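The retired ferry purser who has kept a diary of the Kutow crossing for most of her working life puts the kettle on before I have my coat off. She asks that I leave her name out, as half of Visemville would be on the telephone by teatime, and then she talks for the whole of a wet February afternoon.

"I only began because the nights were long," she says, pouring. "You had the weather to put down, and who was seasick, and what the cook had burnt. Then one day I looked and there were 40 notebooks in the wardrobe and my husband had nowhere to hang his suit."

The diaries run to 2874 entries, and a small press, Biltance, is bringing out a selection of 157 of them this year. Choosing was miserable, she tells me, a bit like deciding which of your cousins to ask to a wedding. The fog of her second winter is in, and so is the night a crate of hens got loose on the car deck (she still has the scratch on her wrist, and rolls up her sleeve to show me).

What I loved most, reading the proofs, were the passages about food. Everyone on the old boat, the Usmani, seems to have travelled with something in a pocket for the crossing, and she wrote it all down: boiled eggs, cold dumplings, a slab of ginger cake that went round the whole saloon.

"People are kinder with a biscuit in their hand," she says. "You'd see two strangers not speaking, and then one would hold out the packet, and by the harbour wall they'd be showing each other photographs. I did that crossing for years and I never got tired of it."

She misses the noise more than the sea, she says. The new boat is quick and quiet, and everybody looks at their telephone. Still, she goes over once a month, with a notebook in her bag and something to share.

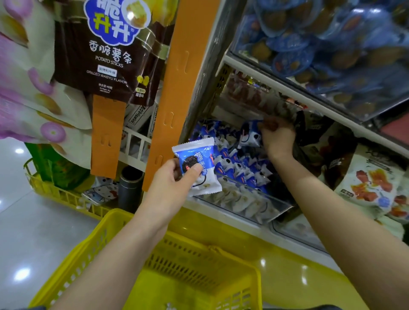
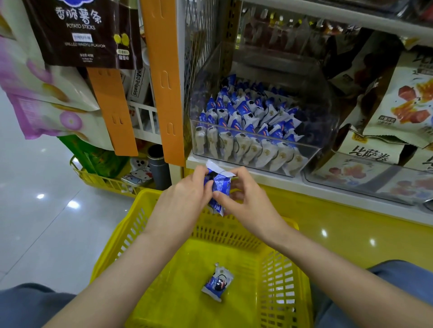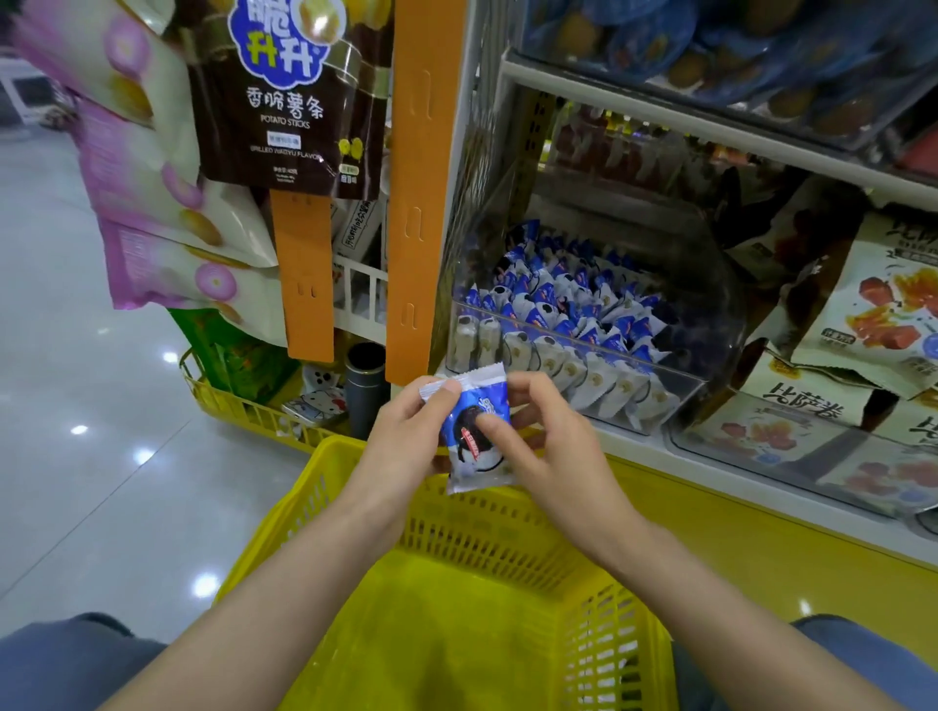 Small wrapped snacks and a yellow shopping basket.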